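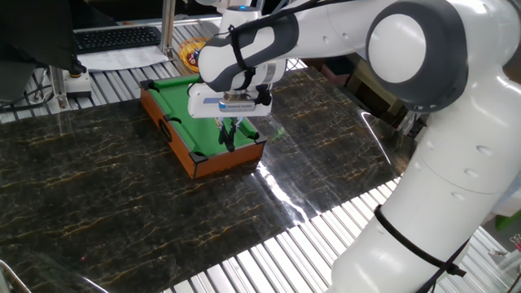 *Item 1: the small pool table on its marble-patterned board, games corner, Pimville.*

**Games corner walk-round, 01/10/2021**
Checked by: Nokuthula Cele
Copy to: Rohani Nugroho, Tharindu Debnath

Hello both, and thank you again for letting me take my time over this one. I know the form only asks for a tick or a cross, but I have never been able to leave a comments box alone, so please put the kettle on first. Boxes with an x are fine as they stand. Empty ones need somebody to do something, and I've put a name beside them where I could.

## The pool table

- [x] **Frame sound, no splinters.** I ran a cloth along the orange wood on all four sides and it didn't catch once. I do love that color, it cheers up the whole corner!
- [x] **Felt flat and fixed down.** The green is smooth over the playing area. Please keep using the soft brush and leave the damp sponge for the counters.
- [x] **Rail cushions attached.** I pressed each one with my thumb, a bit harder than a player would, and they stayed put.
- [ ] **Pockets clear.** One of the corner pockets had a scrap of folded paper pushed down into it. I got it out with a pencil, but I'd like this looked at every evening when the balls go back in their tin. Tharindu, could that be yours?
- [ ] **Table stands level.** Very nearly. A ball set down in the middle wandered off toward one end, slowly, like it had an errand to run. Try a felt pad under one corner before anybody starts loosening screws.

## The board underneath

- [x] **Surface clean.** The black with the gold and amber veins shows every fingerprint, as Zodwa warned us when we chose it, but it had been wiped and looked very handsome.
- [x] **Edges safe to touch.** No chips that I could feel.
- [ ] **Glare.** It's a glossy thing and it throws the light back in a bright streak beside the table. I found myself squinting over a shot. Could we try turning the nearest lamp a little before we spend money on a shade?
- [ ] **Board can't slide.** It sits on the aluminum rails, and I could shift it a hair by leaning on it. A strip of the grippy drawer liner would do nicely. There is some left on the roll in the Kevbridge cupboard, 260 cm by my tape, so no need to buy more.

## The rails

- [x] **Nothing loose between the slats.** Two balls' worth of chalk dust and a paper clip, both gone now.
- [x] **Rail ends smooth.** I was fussy about these on account of sleeves.
- [ ] **Fixings tight.** I did the ones I could reach. Nosipho has the long key, and she has promised to do the back ones when she's next in.

## Round about

- [x] **Keyboard kept off the playing surface.** It was on its sheet of white paper, well back from the game, and I'm happy with it there. No drinks next to it, please, however careful we all think we are.
- [x] **Cables clear of the walkway.** Nothing to trip over where people stand to play.
- [ ] **Small parts notice.** The little balls are a choking risk for toddlers, and the notice we had up in July has come down somewhere along the way. Rohani, do you still have the file? Larger letters this time, if you can manage it.
- [ ] **Spare cue tips.** Down to 3 in the envelope. We had 18 when we opened the packet, so they do go.

## Follow-up

Nothing here is bad enough to close the corner. I'd like the drawer liner and the notice done first, then the level, and the lamp whenever someone has a spare minute and a steady chair. I'll come back and check the open boxes myself, and I'll bring the lemon loaf.

Signed, N. Cele

*Added by Zodwa Botha:* Liner cut and laid, board doesn't budge now. Felt pad is on order. Still no sign of the old notice.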